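Vekcombe Makers' Hall – bench and electrics walk-round
Checked: 16 July 2025
Next full check: February

1. Way in and way out
Both doors open fully and the push bar moves freely. Lovely to see the corridor clear from end to end!
Result: pass

2. Fire extinguishers
Pins, seals and gauges all fine. The one by the sink has lost its wall sign, so a new one goes up this week.
Result: pass, with one small job

3. Plugs and leads
Tested 30 leads, and every one now has a dated sticker. One kettle lead had a split in the outer sleeve just behind the plug. Cut up and binned.
Result: pass after removal

4. Extension reels
The Carré reel is a joy – unwinds smoothly, cut-out button works, no flat spots in the cable. The older Wumo reel sticks on the last few turns. Fine for lamps, but please don't use it for heaters. Label added.
Result: pass, with comment

5. Benches and table tops
Steady on their feet, no splinters, no sharp corners. Sheets of card laid on top are welcome, as they save the surface and are cheap to replace. Change them when they curl at the edges.
Result: pass

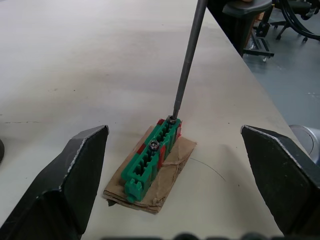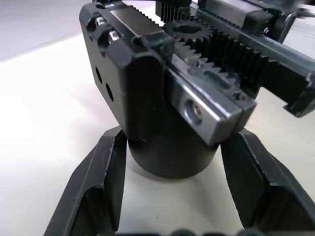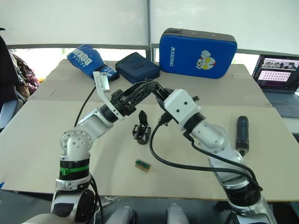 6. Lighting
Really pleased with this one. Meter readings on the benches came out at 324 lux at the lowest point, up from last time, and all from cleaning the diffusers. Let's do them again before the dark evenings.
Result: pass

7. First aid box
Plasters well stocked, eyewash in date. Only one pair of gloves left. Clurkard do a box of 100 and we get through them, so order two.
Result: action needed

8. Ladders and steps
Rubber feet good, hinges tight. The tall steps were leaning behind the curtain again. They live on the hooks, please.
Result: pass, with comment

9. Store cupboard
Paint tins now on the bottom shelf and lids properly down. What a difference! The top shelf still bows a bit in the middle, so keep it for light things until the extra bracket is fitted.
Result: action needed

10. Heating and air
Vents open and free of dust. Window by the sink needs a firm push to latch.
Result: pass

Still open from last time: door mat with the lifting corner, spare key for the meter cupboard.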